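Eustaquio Ochoa owns more stuffed fruit than anyone I've met, and he'd like you to know that most of it came from his sister-in-law. "She sends them to the kids from everywhere she goes," he told me when I came by with my notebook. "A melon, a pear, something with a face. I stopped asking."

I'd gotten in touch with him after he wrote in to our newsletter about small-space tidying (he rents a place in the Valdovinos building, second floor, one closet). His letter said he'd fixed his toy problem with a single basket and a bed, and I wanted to hear more - mostly because my own toy problem currently lives under my couch.

So we talked in the bedroom, which is where he does all his sorting. The big bed gets a plain gray sheet and a couple of soft green plaid pillows pushed up at one end, and the rest of it is his work table. "You can't sort on a floor," he said. "My knees are 41 and they feel every year of it. On the bed I can see everything, and I have to finish or I can't go to sleep."
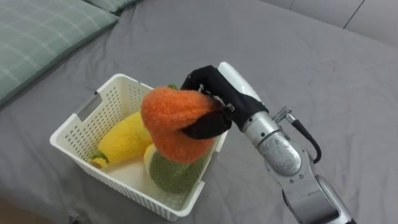
*The orange one above the basket, with the yellow one already inside.*

I asked about the basket, because I have bought so many baskets! His is the cheap kind, white plastic with holes all over the sides, and he's loyal to it. He tried a lidded box from Zumari first and gave up in 2 weeks. "The kids never opened the lid. They just put things on top of the lid. Then I had a box with a hat." He also likes that he can rinse the plastic one in the tub, and that the holes let the air through when a toy goes back a little damp from the wash.

His rule is one basket per kind of toy, and when the basket is full, something has to leave. Fruit is its own kind in his house. I told him that seemed like a lot of respect for fruit, and he laughed, but he didn't back down. "If you mix them in with the bears, they sink. Then somebody's crying for the yellow one at bedtime and you're digging."

What is the yellow one, though? We spent longer on this than I'd like to admit. I said mango. He said his neighbor, Apolinar Cuevas, swears it's a squash, and that the kids just call it "the banana's cousin." The green one got us going too - I was leaning avocado, he wouldn't rule out kiwi.

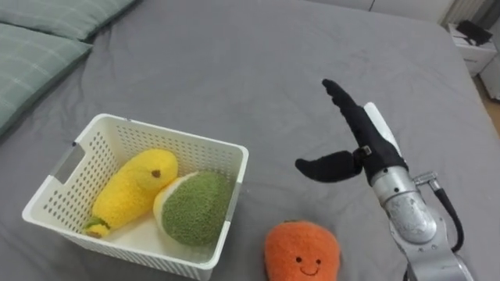 *Yellow and green in the basket, one more still out on the sheet.*

Every toy gets a quick squeeze before it goes in, he says, to check for split seams and hidden crackers. Anything torn goes to the sewing pile. I asked how big the sewing pile was and he changed the subject to pillowcases.

He does the whole thing in 20 minutes, usually after dinner, and the baskets go on a low shelf in the hall where the kids can pull them out by the handle holes. His youngest has started putting the fruit back without being told, "maybe one night out of four, but I'll take it."

Before I left I asked if he'd ever thin out the collection. He looked at the bed for a while. "The melon could go," he said. "Don't print that, my sister-in-law reads your newsletter."

She has since written to me, and the melon is staying.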